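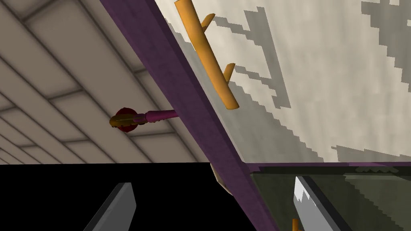 Rendered view: taupe tiles in staggered rows, with a cream panel to the right.

Comparative Politics: Parties and Governments
Handout 6: Who decides whether a party joins a coalition?

Reading before class: Zeman, chapter on party organization, first half only. Bring your notes from last week on minimum winning coalitions. We will use the same terms.

1. The problem

In the models we have covered so far, each party is treated as one player. It has a position on a line, a number of seats, and a wish to get into office. The leader negotiates and the party follows. That is a useful shortcut, but it hides a step. Someone inside the party has to approve the deal, and different parties give that power to different people.

Ľubomír Zeman calls this the second signature. The first signature is the one the negotiators put on the draft agreement. The second belongs to whatever body the party's own rules name. Until both are there, the government cannot be formed on the terms agreed.

2. Four common rules

Leadership decides. A small executive votes, often the same day the talks end. The negotiators usually sit on it. Rejection is rare.

Parliamentary group decides. The members of parliament vote. They will have to support the government in later votes, so their consent has practical value. They also have the most to lose from a new election.

Party congress decides. Delegates from local branches meet and vote, normally after a debate. Delegates tend to be more active than ordinary members, and many hold local office.

All members decide. Ballots go out by mail or online. It takes the longest, usually some weeks, and there is time for a campaign on both sides.

Some parties combine these. A congress may vote on whether to open talks, and the members then vote on the result. Keep the two questions separate in your essays. Permission to talk and approval of an agreement are different decisions, and a party can say yes to the first and no to the second.

3. Do members want something different from leaders?

An older argument says that activists hold stronger views than either leaders or voters, and will reject compromise. The evidence is mixed. Members who join for policy reasons may dislike a deal with a rival, but many of them also want to see at least part of the program carried out. Loyalty to the leadership matters too, and so does fear of what comes after a no.

Danica Doležal makes a further point about how the question is put. A ballot offers one agreement, yes or no. Members cannot amend it. If they think rejection means a new election and a bad result, they may approve a text that few of them like. A yes vote is therefore weak evidence of enthusiasm.

4. Effects on the bargaining itself

A negotiator who must win a member vote can say to the other side: I would accept this, but my members will not. If the claim is believed, it may bring concessions. This is the same logic as ratification in international treaties, which some of you met in the introductory course.

The claim has limits. The other party may have a ratification step of its own. It may also have another partner available, in which case the threat costs it little. And a negotiator who uses the argument too often looks weak at home.

5. Worked case

This is the small case we will use in class. A party has 3129 members entitled to vote. Its rules say a ballot is valid only if at least 22 percent of them take part, and a simple majority of valid votes then decides. Turnout is 27 percent. The ballot counts, but a majority of those voting is less than 14 percent of the membership.

Work out what a group opposed to the agreement should do under this rule. It can campaign for a no, or it can ask its supporters to stay home and hope turnout falls short. Which is better depends on how many of the others are expected to vote. Write down the assumption you are making before you start calculating.

Then change one thing. Suppose a failed ballot sends the decision back to the leadership. Does staying home still make sense for the opponents?

6. Terms to know

Ratification, quorum, intra-party democracy, delegate, mandate, caretaker government, confidence and supply.

7. For the seminar

Choose one party from a country you know and find its statutes. Look for the article on joining a government. Note which body decides, whether a quorum applies, and whether the result is binding or advisory. In many statutes the member vote is formally advisory, although leaders usually promise in advance to respect it. One page is enough. Quote the article in the original language and add your own translation.

Students who took the February session may keep the party they used then, but should check that the statutes have not been changed.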